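Landlords & Property Management > Tenant Screening and Move-In

Charging for a lease changeover when one roommate leaves?

rbogdan_rentals
April 6, 2023
I have a two-bedroom in the Candetti building with two tenants on one lease. One of them is moving out at the end of the month and wants to be replaced by a friend. The lease has five months left. Rent is current and I have no complaints about either of them.
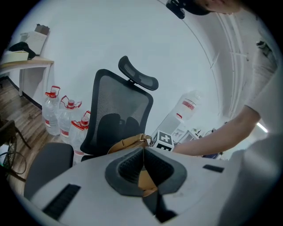

The deposit is $2,044, paid jointly when they moved in. The one leaving wants her half back now. The one staying says the new guy will pay her directly and I don't need to be involved. I would like to be involved. What do you all do with the deposit, and do you charge a fee for the paperwork?
— Roxana Bogdan

DuplexDale
I don't touch the deposit until I get the whole unit back. Departing tenant gets her share from the incoming one, everybody signs a page saying so, and it goes in the file. If you hand back half now you're holding half a deposit on an apartment you haven't inspected.

boonmee_p
Same as Dale on the deposit, but do a walkthrough before the swap and write down what you find. I skipped it on a unit on Ma Street and the new roommate refused to pay for a burned countertop from before his time. He had a point.

keysandcoffee
I'd go the other way. End the old lease, inspect, refund what's owed and write a new lease with the two people who will live there. Yes it's more work. With a side agreement you are trusting three people to remember what they signed.

DuplexDale
That means moving the staying tenant onto new terms with five months left. She can say no to that, and then what?

keysandcoffee
Then she says no and the old lease stands, with both original names on it. The one who wants out is still liable for rent. She usually works it out with her roommate pretty quickly.

rbogdan_rentals
I hadn't thought about the liability part. She assumed she was off the hook once she gave me notice.

boonmee_p
Tell her in writing that she isn't — not until you sign a release. And screen the friend like any other applicant. Same form, same income rule, same credit check. I've used Trilluleo for reports since March and they come back fast enough.

portside16
On the fee, check your state and your lease first. Some places cap what you can charge. I only bill the screening cost.

rbogdan_rentals
Lease says nothing about a changeover fee, so I'll charge the screening and leave it there. Walkthrough is set for Tuesday, and I sent the friend an application this afternoon. Does anyone have a release form they like?

boonmee_p
Mine is one page, Word format. Sending it by PM. Have someone local look it over before you use it — Boonmee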